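4.2 Comparaison des contrôleurs en simulation

Les deux contrôleurs de main, Kandby et Zakach, ont été évalués sur 40 configurations initiales. Le gain annoncé par Arsenault et Manalo pour le second nous paraît fragile : il repose sur un seul objet, un citron, et sur un modèle de contact dont les paramètres ne sont pas publiés.

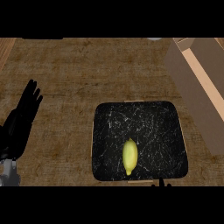 Figure 3. Environnement simulé : citron dans le plateau à motif de marbre noir, main gauche ouverte.

Nous avons donc repris le protocole avec 1000 essais par contrôleur. Zakach réussit 475 saisies, Kandby 326. L'écart existe, mais plus de la moitié des essais échouent dans les deux cas. Rien ne permet d'affirmer qu'il subsisterait sur une main réelle, où le frottement de la peau du fruit est mal connu. Sjögren formule la même réserve.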